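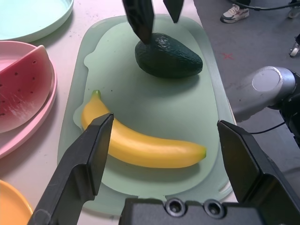
Helska opens its doors, and two robots set the table

2023-04-25

Gernimcombe has had a robotics workshop on the edge of town for 6 years, and until this week most of the town had seen only the parking lot. Helska, the company inside, fixed that with an open day that drew 103 visitors, a long line for the coffee urn and one very well-behaved dog.

The main attraction was a table. Anyone expecting sparks or marching metal soldiers got plates, a cutting board and toy fruit, along with a pair of robot arms whose job was to move the fruit from one to the other. Helska calls the project Plirkilov. The company was asked several times what the name means and gave several answers.

The menu included a banana, an avocado and a slice of watermelon, none of it edible, as one small visitor had to be told twice. Staff explained that toy food keeps its shape through a long day of being picked up and put down. Real bananas were tried last July. The carpet was cleaned afterward.

Each arm ends in a two-fingered gripper, and on the open day both were put to work at the same cutting board. That is harder than it sounds, in the way that sharing a kitchen is harder than it sounds. The arms have to reach past each other without bumping elbows, and most of the engineering talk at the event was about manners: which arm goes first, which one waits, and what happens when both want the avocado.

The avocado was the crowd favorite. It is round enough to roll and bumpy enough to look as if it shouldn't, and during the second demonstration it got away and had to be fetched from under a chair. The audience applauded. The robots carried on with the banana, which gave no trouble at all and got no applause.

Visitors were then invited to do the job themselves with a pair of kitchen tongs, one hand only, against the clock. The best time of the afternoon was 9 seconds, set by a retired school cook who declined to say how she did it and went back for another cookie. The robots' time was not posted. A Helska engineer described it as "competitive with a person who is also on the phone."

Questions from the floor were mostly practical. Could it load a dishwasher? Not yet. Would it do laundry? That is a different table. How much would one cost? The engineer said something about early days and pointed to the display by the window, where Chiu, the firm that supplies Helska with its motors, had set out a tray of gears for people to handle. Every gear was accounted for at closing time, which the Chiu people seemed to find more impressive than anything the arms did.

The company says it wants to hold another open day in the fall, with longer demonstrations and more chairs. It also hopes to have the arms working with forks by then. Parking will again be free, and the tongs record stands until somebody beats it. Sign-up for the next visit is at the front desk, on paper, with a pen on a string.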